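Wurnex parallel gripper, tried in simulation

Reviewed 21/01/2026

We have been using the Wurnex gripper model since November, on a simulated arm over a pegboard table. The package comes with the gripper, a controller plug-in and two camera presets, one on the arm and one facing the table. I ran it against the Mogensen model we had before, with the same household objects and the same start poses.

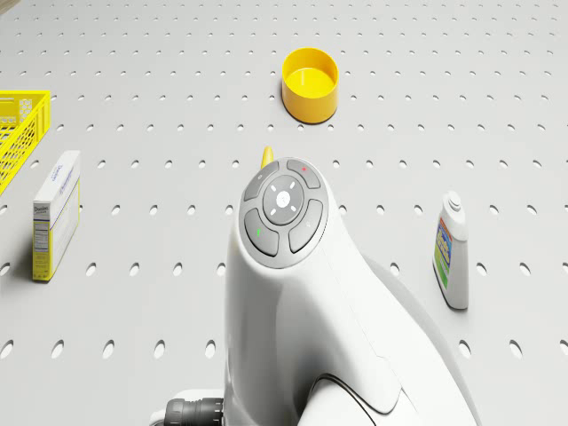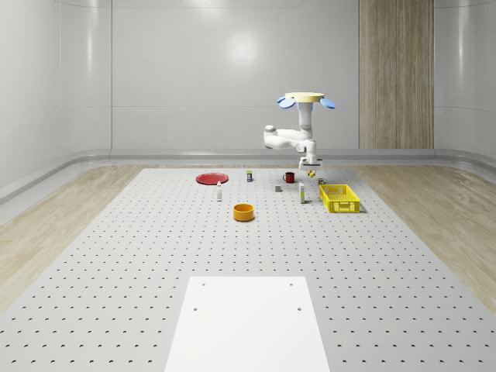
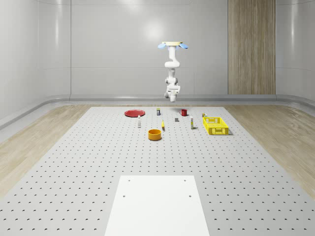
Arm camera first, then two table views with the red plate, the mug and the yellow crate.

Setup took most of a morning. The plug-in loads without trouble, but the joint limits are in a separate file and the manual only mentions it on page 70. If the arm refuses to move on first start, look there.

I did 401 pick attempts with each gripper. The Wurnex dropped 18 and the Mogensen dropped more than twice that. Most of the Wurnex drops were the mug, taken by the handle. Boxes and bottles were fine at any sensible speed. The bowl needs a slow approach or the fingers push it along the table before they close.

The arm camera is good for the last part of a reach and poor for anything else. The arm itself takes up a lot of the view, and an object behind the head can be mostly hidden. The table view is better for planning, although small things near the crate are hard to make out at the default resolution. I ended up running both, at a cost of roughly a third of the frame rate on our machine.

The controller is the weak part. Force settings go back to default when you reload a scene, and there is no way to save them by object. Drenbridge sells an add-on that does this. I haven't tried it.

A licence is 2,000 a year through Wondgate, with support by email. They answered my question on joint limits the next day.

Worth having if you do a lot of mixed picking. For boxes only, the Mogensen is cheaper and does the job.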